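Textile Waste in Drodton: Where Do Old Clothes Go?
Final report, Introduction to Environmental Studies

1. Background

Drodton has one public drop-off point for used clothing, run by the Skernow resale store on the east side of town. Everything else goes out with the household trash. Our group wanted to know what people do with clothes they no longer wear, and whether the drop-off point is easy enough to use.

The town newsletter says that clothing is "widely recycled" but gives no numbers. We could not find any earlier local study, so we planned a small survey and a sorting exercise.

2. Method

We handed out 400 paper surveys at the library, the bus station and the Elel apartment buildings. The survey had 10 questions. Most asked about the past year: how many items the person got rid of, where the items went, and why. We left the surveys out for most of March and collected them every Monday.

For the sorting exercise, the Skernow store let us go through 1,000 donated items. We put each one into one of 3 groups: good enough to sell, usable as rags or filling, and trash. We agreed on the rules before starting. A missing button was fine. A broken zipper moved the item down one group.
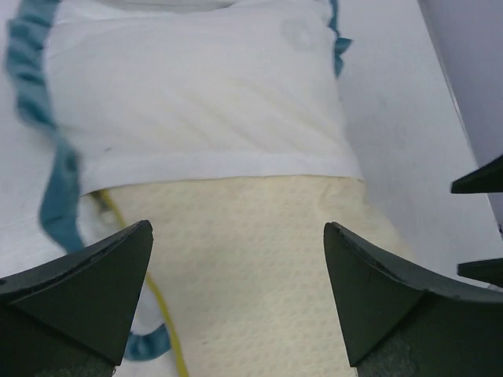 The rules worked well for shirts and pants but not for shoes or bedding. Shoes often came in without a partner, and we did not know if the second one was further down in the same bag. We ended up leaving shoes out of the results. Bedding was kept in, but two of us often disagreed on it, so those decisions are less reliable than the rest.

3. Results

Most people who answered said they knew about the drop-off point. Fewer had used it. The most common reason was distance, especially at the Elel buildings, where many people do not have a car and the bus to the east side stops running at 6 p.m. The second most common reason was that people thought their clothes were too worn to donate.

In the sorting exercise, the "sell" group was the largest. Children's clothes did better than adult clothes. The rag group was mostly T-shirts and towels. The store sends these to Vávra, a company that cuts them into cleaning cloths.

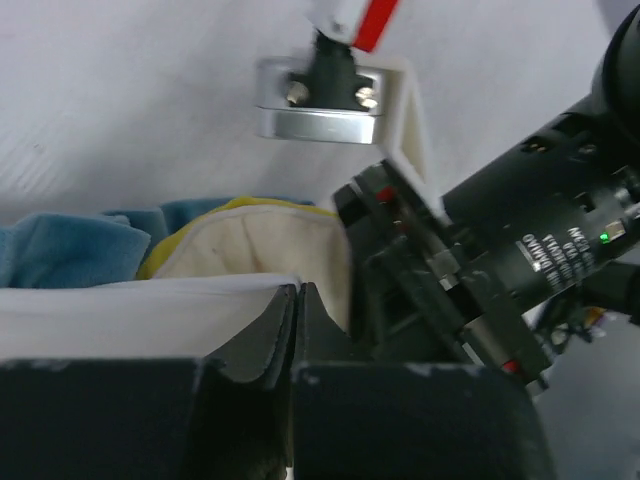

Figure 2. Wall and metal bracket.

4. Discussion

Our survey has limits. People who pick up a survey about clothing may care more about the topic than others do. We also asked people to remember a whole year, and several wrote "no idea" next to that question.

Even so, the answers about distance were clear. A second bin near the Elel buildings would be the simplest change to try. A sign saying that worn cotton is accepted would also help, as the store takes it already and few people seem to know.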